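Jundow Residents' Board > Building Rules > Shared Table Policy, July 2024

C_Moura
Members are asked to comment on the proposed rule for the shared work tables on level 2. Under the draft, any item left on a table after closing would be moved to storage and held for 11 days. The present rule sets no limit.

neleVD
I support the draft in principle. The holding period is too short. Residents who travel for work would lose their belongings before they had read the notice. I would ask that the period be extended and that notice be sent by mail as well. 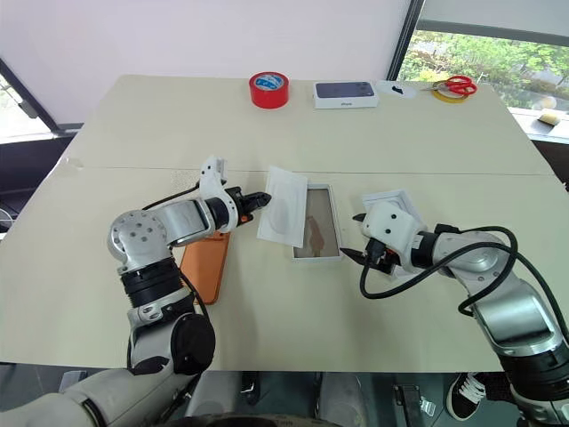 R. Monti
I must disagree with the previous reply. Storage has 71 bins, and a longer period would fill them by the end of the first month. The draft should also say what counts as left behind. A row of small items along the back edge of a table, as in the photo, leaves most of the far section free for the next person — a white tray in the middle of the near section does not. I would permit the first and prohibit the second.

neleVD
That distinction would be difficult to enforce. Who decides where the back edge ends?

W_Trindade
The Flirley building marks a strip on each table for this purpose. I have no objection to Mr. Monti's wording if a strip is adopted here.

C_Moura
Both changes will be added to the draft. The length of the holding period remains open for comment.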